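Old Desktops, New Owners: An Afternoon With Morag Pringle

The first thing Morag Pringle hands me is a magnetic tray for screws. The second is a cup of tea, which I'm told to keep on the windowsill and nowhere else. "Drinks live over there," she says. "Everything on the bench is opened up, and everything on the bench is somebody's next computer."

The bench runs the length of the back wall at Plirnbridge, the repair shop she started with a folding table and one good screwdriver. It's long gone past that now. There are shelves of towers waiting their turn, a drawer for every size of drive cable, and a rack of finished machines by the door with names on masking tape. Last year the shop sent out 387 of them, and Morag can tell you something about a surprising number of those, usually what was wrong with it and how long it annoyed her.

I came to ask why anyone would still bother with old desktops. I stayed most of the afternoon, and by the end I wanted one.

"People think a desktop that's been sitting in a closet is done for," she says. "Then you take the side off and it's all in there, waiting. It's big, it's roomy, you can get your hands in. I love that! You open up a thin laptop and it's glue and ribbon and regret. You open up one of these and it's like somebody wanted you to fix it."

Most of what comes through the door is office equipment. A company clears out a floor, the computers get stacked on a pallet, and if Morag hears about it in time she turns up with the van. The biggest haul so far was in August, when an accounting firm moved buildings and let her have the whole lot. She spent the first evening just reading the labels.

"Office machines are my favorites," she says. "They're a bit boring on the outside, and that's fine with me. Inside, they were built for a tech who had forty more to do before lunch. The drive cage makes sense. The cables go where you'd want them to go. Some of the clips are even colored so you know what to press, and I could kiss whoever came up with that."

She has a set order for taking one apart, and she goes through it for me with her hands in the air, as if there were a case in front of her. Unplug it, hold the power button down for a few seconds, side panel off, dust out. Then the cards, the memory, the cooler and last of all the processor. Putting it together goes the other way, with a lot more stopping to look.

"Dust first, always," she says. "I take them outside with the air can and come back looking like I've been up a chimney. You can't judge a board when it's wearing a sweater."

The processor is where new helpers get nervous, and she doesn't blame them. On a lot of the boards she sees, the fine contacts are in the socket and the chip itself has a flat underside. A lever holds down a metal plate, the plate holds down the chip, and once the lever is up there is nothing protecting those contacts from a sleeve or a dropped screw.

"I bent some on my very first one," Morag says. "I was reaching across for a screwdriver and my cuff caught. I heard nothing, I felt nothing, and then I looked down and there was this little dent in the pattern, like somebody had stepped on a lawn." She spent two evenings with a magnifier and a sewing needle getting them straight. The machine booted. She danced around the kitchen, and then she went and bought shirts with tighter cuffs.
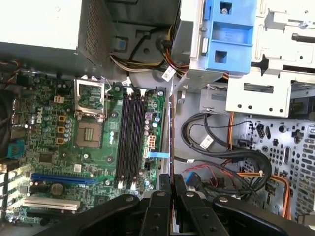

"So now the rule is, if the chip's out, you slow down," she goes on. "Lever up, plate up, chip out by the edges, and then you put the chip somewhere safe before you do another thing. Don't set it on the desk and turn around to chat. I've seen one leave the room stuck to the bottom of a clipboard."

She keeps a box of plastic socket covers saved from new boards, and she'd like more if anybody reading has some. She's also particular about paste. A small dot in the middle is plenty for the desktop chips she handles, and the old paste comes off with alcohol and a coffee filter. "Coffee filters don't leave fluff," she says. "I must be the only person at the grocery store buying 700 of them with no coffee in the cart."

Memory is the easy part, and the part she likes to give to beginners. The stick has a notch that only lines up one way, the clips fold back, and when you press it in there's a click you can feel through your thumbs. She makes everyone do it three times, in and out, until they quit being afraid of the noise.

"That click scares people to death the first time," she says, laughing. "They think they've snapped the board. Then they do it again and you can see their shoulders come down. After that they want to do all of them. I had a retired bus driver in here who sorted and fitted memory for a whole afternoon and left happier than I've ever seen anybody leave a repair shop."

What about the little battery, I ask, the round one like you'd find in a bathroom scale? She lights up. It turns out I have asked about her favorite cheap fix.

"Oh, the coin cell! I adore the coin cell." A desktop that has been unplugged for years will often start up thinking it's some long-gone January, she explains, and it may stop at a warning screen and wait for someone to press a key. Owners see that screen and decide the computer is broken. "So they give it away, or they throw it out, and what it needed was a battery you can buy at the drugstore. I swap every single one now, even if it tests okay. I don't want somebody's grandmother looking at a warning screen."

Not everything can be saved. She looks at the capacitors on every board before she spends any time on it, checking for tops that have domed up or left a crust, and if she finds a row of them she usually strips the machine for parts. She can replace one or two when she's in the mood. Her soldering, she says, is "brave." The power supplies she won't open at all. If one whines or smells or tests wrong, it goes straight in the recycling crate and a good one comes off the shelf.

"That's the one place I'm strict with everybody, me included," she says. "There's charge sitting in there after you've pulled the plug. You swap the whole box. It's four screws and a couple of plugs, and you get to go home."

The plugs have their own lesson. She labels nothing on the power side, as the connectors only fit where they belong, but front panel wires are another matter, and there she takes a photo before pulling a single one. She has a folder of those photos on the shop computer, sorted by model, and it has become a kind of family album. She scrolls through it for me with real affection, stopping now and then to say "oh, that one" at what looks to me like every other motherboard.

The software side runs on something the shop calls Firkitz, a checklist and a set of test tools on a USB stick that she has been tinkering with for years. Each machine gets an overnight memory test and a full pass on the drive. Then comes a list of 14 small checks that she wrote up after getting caught out by each of them at least once. Does the headphone jack at the front work? Do all the USB ports? Does it wake up after it goes to sleep?

"Number 12 is 'put the side panel back on,'" she says. "You'd think I wouldn't need it written down. I once delivered one with the panel still leaning against my bench."

Finished computers go out through two local groups. Tirkudik runs a homework club and takes most of the smaller ones, and the Shabalala center down the road has been building up a computer room for adults going back to school. Morag delivers them herself when she can. She likes to be there when they're switched on, and she likes to show people the inside before she goes.

"I always take the side off for them," she says. "I say, here's your memory, here's your drive, this is where you'd put a card if you ever want one. Kids go nuts for it. One girl asked me if she was allowed to touch it, and I told her it's yours, of course you're allowed to touch it! She had it apart that weekend. Her mother called me in a panic, and by the time I'd found my keys to go over there, she'd put it back together and it was working."

She tells that story twice in the time I'm there, and it's good both times.

Before I leave I ask what she'd say to someone with an old tower in the closet and a free evening. She has the answer ready. Find a decent screwdriver, one that fits the screws snugly. Clear the table. Put the screws in something, and if you haven't got a tray, an egg carton is wonderful, one cup for each step. Look up the service manual for your model, as the big makers put out very good ones. Then take the side off and spend ten minutes just looking around.

"Don't fix anything that first night," Morag says. "Just look. Find the big slots and the little slots, follow a cable from one end to the other, see where the air goes in and where it comes out. Put the lid back on and have your supper. The next night you'll want to go in again, I promise you will."

She walks me to the door, past the rack with the masking tape names, and stops to straighten one of the labels. Then she remembers my tea, still on the windowsill and stone cold, and goes back to put the kettle on.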